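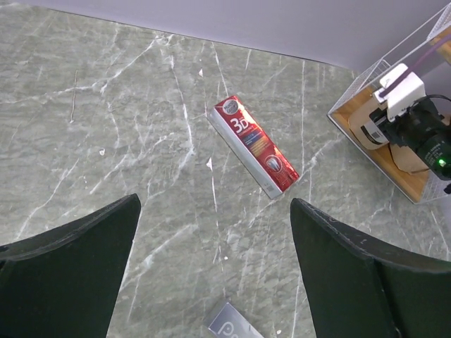
17/03/2020

Up at 8. Canan called before breakfast to say the office in Pondow is closed until further notice, so we are both working from home. I moved my monitor to the bedroom and kept the chair from the hall, which is too low.

Walked to the store for rice and onions. There was a line outside and they let in two people at a time. I spent 50 and forgot the coffee.

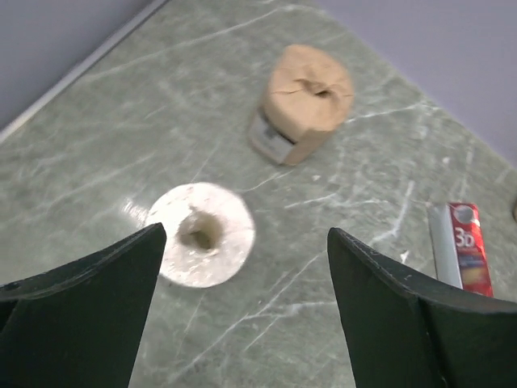
Green marble, white veins.

Ignacio wrote in the evening. His trip to Urrutia is off and he hopes to go in November. I told him to ask for the fare back. Soup for dinner. Read two chapters and went to bed early.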